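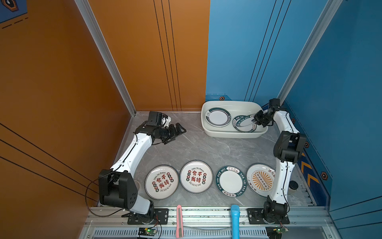

Home | Projects | Club nights | Kit list | Contact

Teaching two arms to clear the plates: a guide for student teams

Reading time: 6 minutes

Our robotics club spent most of last term on one job: plates on the floor of the cell, plates into the tub at the back. It sounds like ten minutes' work. It kept us happy (and sometimes cross) right through to May, and I would set it again tomorrow. Plates are brilliant for learning on. They are round, shiny, heavier than you think and very hard to pick up from flat.

These notes are for teams who already have two arms moving under manual control. If you haven't got that far, do the homing and joint limits pages first.

1. Pick your plates

Get a mix. If every plate has the same pattern, your model learns the pattern and falls over when someone brings in a different one. We like having a few matching ones plus some odd ones out, say a plain white centre with a dark teal rim next to something with big red lettering. Put a bit of tape under any chipped edge before it goes near the grippers.

2. Agree the reach of each arm

Do this on paper. Draw the floor, draw the tub, and shade the part each arm can get to without stretching. The shaded parts will overlap, and the overlap is where you crash. We gave the tub to the right arm and let the left arm work the open floor. Ostap Antoniuk wrote a simple rule for the overlap: whichever arm gets there first owns it until its gripper is back above the safe height. Ours was set at 13 cm.

3. Get one finger under the rim

This is the fun bit! Don't try to pinch a plate from straight above. Come in low from the side with the jaws open, slide one finger under the rim, close slowly, then roll the wrist so the plate tips up towards its edge. Zakhar Marchuk practised this by hand with two rulers before he touched the controller, and his first runs were far smoother than mine.

Keep the grip force low to begin with. If the plate swings in the jaws, take it back down and grip nearer the middle of the edge facing you. Watch the wrist view as well as the main one. From the side everything can look fine while the plate is hanging on by a sliver, but in the wrist view you can check exactly where the finger meets the rim. 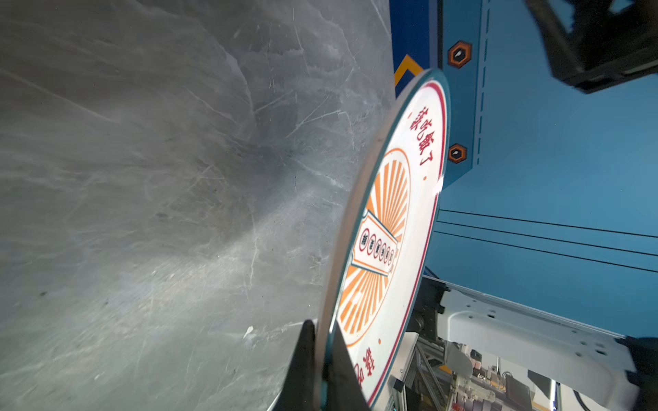 4. Lower it into the tub

Go over the wall of the tub with room to spare, then come down until the lower edge touches. Stop there. Let the plate lean before you open the jaws, and back the gripper out the way it came in. Our worst chips all came from opening early – a drop of a finger's width is enough.

5. Record your runs

Save every run, including the bad ones, and write one line about each straight away. By the end we had 790 saved runs and I was very glad of those lines. "Slipped at the lip of the tub" is useful. "Went wrong" is no help a week later.

Swap drivers every 6 runs. People get tired and start cutting corners with the wrist, and it shows in the data.

6. Let both arms move

Only try this once each arm can do its own job well. Start at half speed with someone's hand on the stop button. Have one arm lift while the other is at the tub, and call out loud when you're entering the overlap. It feels silly for the first evening and then you can't imagine working without it.

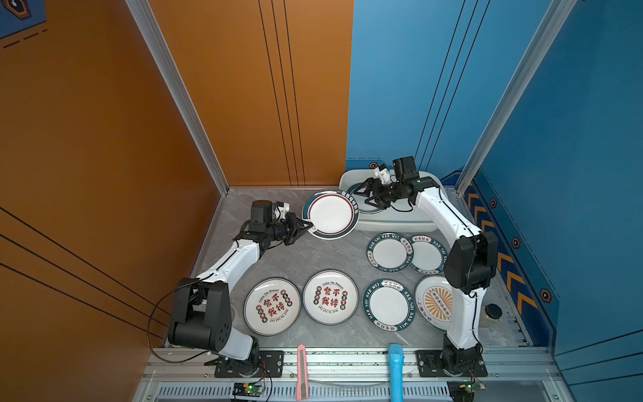 Can we use plastic plates to start with?
They're fine for the first few sessions while people learn the controls. Move to ceramic as soon as you can, as the weight changes how the wrist behaves and you will have to retune your grip force anyway.

Contact the club | © Penenex Student Robotics | Back to top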